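Minority-language place names on bilingual signs: who approves the spelling?

Posted by dravum_north

Our district council voted in August to put up bilingual signs in Verkulitz. The provincial office has returned the list, saying two of the spellings differ from the state gazetteer. The monastery uses the older forms. Which authority decides, and can the council put up the undisputed signs meanwhile?

Younes Zaki

The gazetteer is binding for road signs only. For streets and public buildings, the council's own resolution is enough if the language is registered in the district. Check the annex to the resolution. If it treats the list as a single item, the undisputed names are held up with the rest. Ask the clerk to split it and resubmit. The province then has 20 working days to object, in writing and name by name.

On the older forms, send dated sources. We attached a parish register and an El Fassi map sheet.
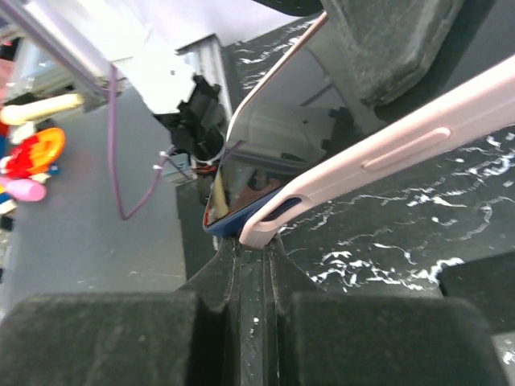
ratine_6

Same thing happened here, took ages. They'll say it's technical but it's political. Write to your deputy.

Posted by dravum_north

Thanks. The annex is one item, so I have asked for it to be split.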